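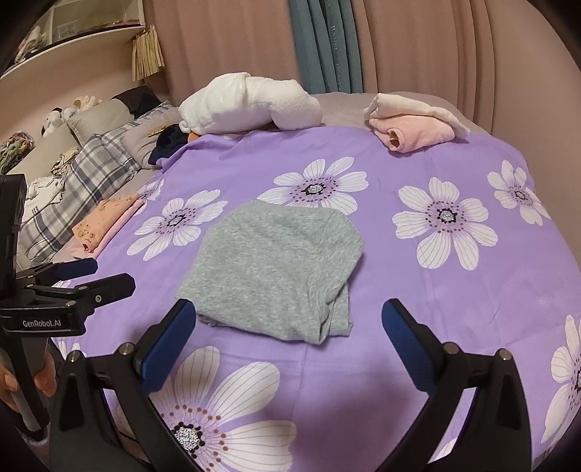

Folding notes from the Badenmont laundry study

The tips on this page come out of a small piece of research into teaching machines to fold clothes. Folds were made by people working with hand-held grippers, and the recordings were used to train a folding program. Most of what helped the program also helps at home.

What was compared

Two sets of 80 folds were recorded on an ordinary bed. In the first set the person folded as they liked. In the second they followed a fixed order. Each set trained its own copy of the program, and each copy was then given the same 12 garments, none of them used in training. A fold passed if it could be lifted with one hand under the middle and set down again without opening. The copy trained on free folding passed 6 of the 12. The copy trained on the fixed order passed all but one, a ribbed cardigan.

The fixed order, for knitwear

Lay the garment face down and smooth from the neck towards the hem. Fold one side in to the middle, sleeve included, then the other. Turn the sleeves back on themselves so the cuffs point at the hem. Fold the hem up to a third, then fold again. Press once with the flat of the hand. Pressing twice spread the bundle and made it worse – the layers slide.

Gripping

Two wide-apart holds beat one firm hold. Take the fabric a thumb's length in from the edge. Holds on the very edge slipped more often, and a hemmed edge rolled over when let go.

Surface

A cotton sheet pulled flat holds knitwear better than a polished table. Patterned sheets gave the program no trouble provided the garment was a plain colour. Printed garment on printed sheet was the worst pairing, with edges missed on both sides. The same goes for sorting by lamplight.

Where to put things

Keep finished piles at the far edge of the bed and fold in the middle. Reaching across a finished pile spoiled more folds than any error in the folding itself.

Thick knits

Stop at a rough square. The Plallham method adds a third fold, which is fine for T-shirts, but heavy knits spring open. Rawat boards were tried and dropped for anything thicker than a sweatshirt.

Still to be tested: fitted sheets, and socks in pairs.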